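### 3.2 Work surface and dish supports

All trials used the same table. It is a pale pine top with a warm honey tone, made of planks that run lengthwise, and the knots were left as they came. We kept the finish as delivered and did not sand or re-oil the top between sessions. The table was bought from Zundetti, a local furniture shop, and had been in daily use as a kitchen table before the study started.

Pine was chosen for two reasons. It is common in the homes we visited in the Park and Aston neighborhoods, where 12 of the 14 households ate and washed up at a softwood table or counter. It is also soft enough to take a mark, so the feet of a dish stand leave a record of where they were pressed down. We used this record in Section 4.

The supports came in three types: a slotted wooden rack, a coated tray with raised ribs, and a free-standing wire stand sold by Gunero. This section deals mostly with the wire stand, which gave the most varied results. It is made of thin bent metal, black, with a tall loop on one side and two parallel arms that end in small hooks. The arms lie on the table and carry the load. The loop keeps a plate or bowl from tipping back.

A plate sits on this stand without trouble. A bowl is harder. Its rounded bottom has no edge to rest against the arms, and the depth of the bowl moves its weight forward of the loop. We therefore recorded the angle at which each bowl was brought to the stand, along with where it came to rest. Bowls were held by the rim throughout — the grip most households used when we asked them to put dishes away.

Each trial followed the same order. The stand was placed on bare wood, with no cloth or mat under it. The bowl was lifted clear of the table, tilted, and lowered until it touched the arms. It was then let go and left for 12 seconds. A trial counted as stable if the bowl had not rolled, slid, or shifted the stand in that time. Every bowl was tried 13 times on each support, and the stand was returned to its starting place before each trial.

Grain direction was noted for every placement. Early on we saw that the wire stand moved more easily along the grain than across it, and that it sometimes caught at a seam between boards. Knots were a second concern. A knot is harder than the wood next to it and can sit slightly proud of the surface, so a stand with one arm on a knot may rock. We did not avoid the knots. People at home do not avoid them either, and leaving them out would have made the surface smoother than the ones we meant to study.

Figure 3 gives two views from the work with the wire stand. 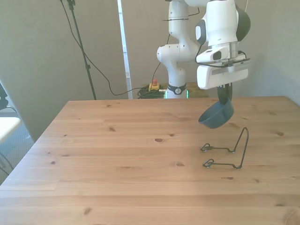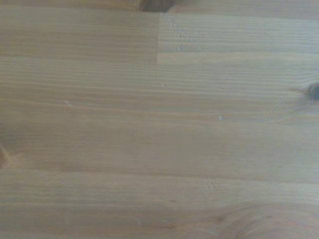

*Page last changed: 23 Oct 2019*

**Figure 3.** First view: dark blue-gray bowl, held tilted by the rim, with the black wire stand on the pine table. Second view: close view of the wood, with a straight seam where a darker section meets a paler one.

The second view shows why we treat the top as a set of joined pieces. The grain runs the same way on both sides of the vertical seam, but the tone changes abruptly there, and the spacing of the grain lines was a useful check when we compared marks made on different boards. Seams of this kind were logged by position and given a number, starting from the left edge of the table. Placements that crossed a seam were kept in the main data and flagged.

Two limits should be stated. We had only one table, so the effect of the wood cannot be fully separated from the effect of this particular top. The bowls were also empty and clean in every trial — a bowl that has just been washed carries water on its outer surface, and we expect it to slide more readily on coated wire. Wet placements are taken up in Section 5, using the same supports and the same order of steps.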